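Notebook, garment bench
July, started 9:40
Present: M. Pathak (writing), B. Stoyanova. U. Phromma in after lunch.

Purpose: settle the fold sequence for knit shorts before the written method goes to Lanham. Draft 2 of the method is what we worked from. Open item from the last entry was the waistband, which Eleni wants held at both corners before any fold is made.

Garment: gray heathered knit, drawstring waist. Bench as usual, dark curtain behind.

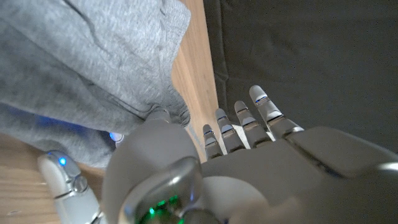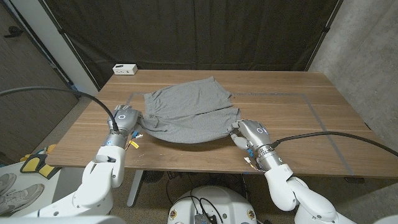
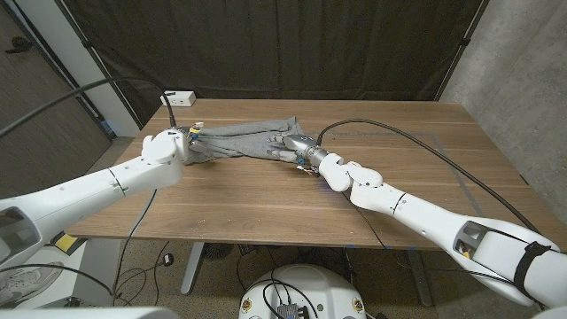

Gray knit on the bench, three views. Middle one: shorts flat, waistband to the front edge, held at both front corners.

Start position. Draft 2 says "lay flat, waistband toward operator." Kept. Leg openings go to the back of the table. Draft does not say how flat is flat. Small wrinkles on the upper legs do not matter for the first fold and come out with one pass of the palm. A ridge running across both legs does matter, it moves the fold line. Proposed wording: "no crease crossing the center seam."

Center seam. Use it as the reference for the lengthwise fold. Blagoje prefers matching the side edges and ignoring the seam. Tried both. On this pair the seam wanders a little toward one leg near the hem, so matching edges gives a squarer result at the bottom and matching the seam gives a squarer result at the waist. Method will say edges. I don't feel strongly.

Drawstring. It hangs out past the waistband if left alone and ends up outside the finished fold. Tuck it in toward the legs before folding. Draft 2 has this as step 6, after the lengthwise fold, when it is already trapped between layers. Move to step 2.

Grip. Corners of the waistband, not the band a hand's width in. Held further in, the corner flops under and has to be picked out again. The knit stretches if pulled hard, and the band then sits wider than the hips until it relaxes. Pull only enough to take the slack out.

Lifting. Picked up between two points, this fabric sags in the middle and bunches at the ends. Fine for turning the garment over. Not fine as a way to start a fold, everything has to be laid out again. Added a note: keep the lower part on the table when repositioning, slide before lifting.

Thirds or halves after the lengthwise fold: halves fit the Cluvport bin, thirds fit the Reuter tray. Apostolos to say which one Lanham is using. Do not write both into the method.

Dwell under the flat weight: used the 500 g plate for 40 seconds, same as for the T-shirts. Edges stayed down. Did not try a shorter time.

Rejects. A crumpled pair goes back to step 1, no attempt to rescue a half-made fold. Uthai asked whether a single turned-under leg counts as crumpled. Decided no: open the leg, carry on.

Surface. The wood is slick enough that the whole garment travels when one corner is pulled. Two points of hold cure this. A felt mat would too, but then sliding gets worse. Leaving the bench bare for now.

To change in draft 2:
- step 1: add crease wording
- step 2: drawstring (was 6)
- step 3: both waistband corners, light tension
- step 4: lengthwise fold, match side edges
- last step: blank until Apostolos answers

Still open:
Eleni's sweatpants from the Bitalholm lot. Cuffs are thicker than the body fabric and the stack leans. Not looked at today.
Label side up or down. Lanham's sheet says up, the label on this type is inside the waistband, so the line means nothing for shorts. Ask.
Plate needs a new cloth cover, the old one sheds.

Stopped 3:15. Shorts back in the knit drawer, plate on the lower shelf. MP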